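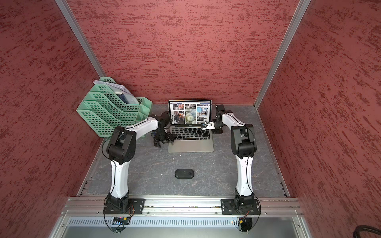 Page last changed: Saturday, May 23, 2020

Panstead Reader in Office Practice > Part 2 > The Desk
Search this book Enter a word or phrase
Reading time: 2 minutes

Chapter 3. What a Desk Is For

Every desk starts out as a place to work and ends up as a place to put things. This chapter is about the years in between.

Take a modest setup: a laptop against the back wall, a mouse in front of it, and a mint-green organizer in the corner with papers tucked into the top. You could run a small business from it. Hemant Sandhu ran one from less, and his filing system was a drawer that he had stopped opening in April.

The organizer deserves a closer look. People buy one to get rid of a pile, and what they get is a pile that stands up. Papers filed on a slant are still papers you haven't read. The older manuals, Makell's among them, tell you to sort by date. We will sort by dread, with the worst on top, and you'll find the method set out in Section 3.2.

The laptop was supposed to end all this. It gave us a second desk, inside the first, on which to lose a further 3,661 documents.
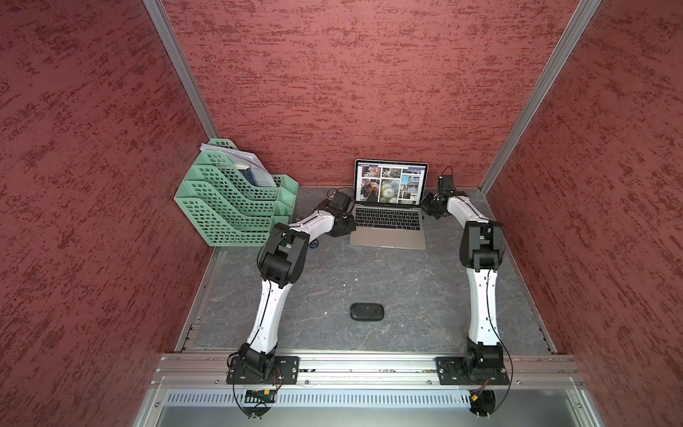 Margus Urbonaitė objects that a clear desk only proves the owner has a large closet, and would like this chapter to say so. It now does. We still think a surface should have room for your elbows, and the exercises assume that much.

Before going on, clear a space the size of this book, opened flat. Put what you removed on a chair. We will come back for it in Chapter 4.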